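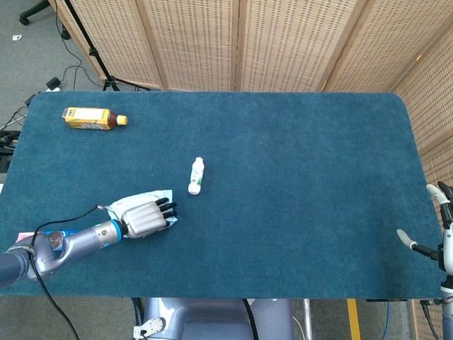 Tea bottle on its side, small white bottle further along, cloth at the left.

How to clear and clean a carpet-covered table
By Jade Wragg
21 shares | 0 comments

A table with a carpet or felt top is quiet to work on and kind to your things, but it holds crumbs and soaks up spills. A hard top can be wiped in seconds. A fabric one needs a bit more care.

What you need: a dry cloth, a damp cloth, a soft brush, a small tray and a vacuum with an upholstery head.

1. Start with drinks. Check that every cap is tight, then stand the bottles on the tray. A bottle lying on its side can leak slowly into the pile, and tea leaves a brown mark.

2. Move the food next. Close any open packets before you lift them - biscuit crumbs are the hardest thing to get out of felt.

3. Pick up soft packs last. Wipes should have the flap pressed down, or they dry out.
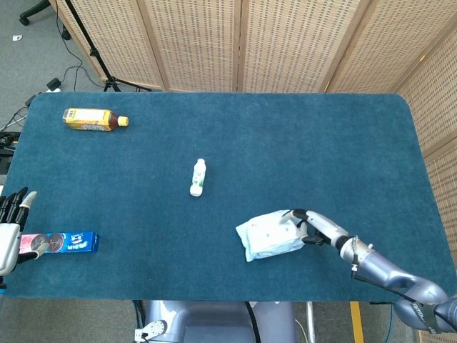
Soft pack at the right, biscuit-type box at the left, bottles still to go.

4. Brush the whole top in one direction, towards yourself, and catch the bits in your hand or a dustpan. Go round the corners twice.

5. Vacuum on a low setting. Full power can lift the covering if the glue is old.

6. For a fresh spill, press with the dry cloth until no more comes up. Then dab with the damp one, working from the outside in. Do not rub. Leave it to dry fully before putting anything back.

Dark covers show lint more than stains, so a strip of wide tape is handy for a last going over.

Related
Getting tea out of carpet
How to store opened biscuits
Re-covering a table top in felt - Barry Gosling
Which cloth for which job?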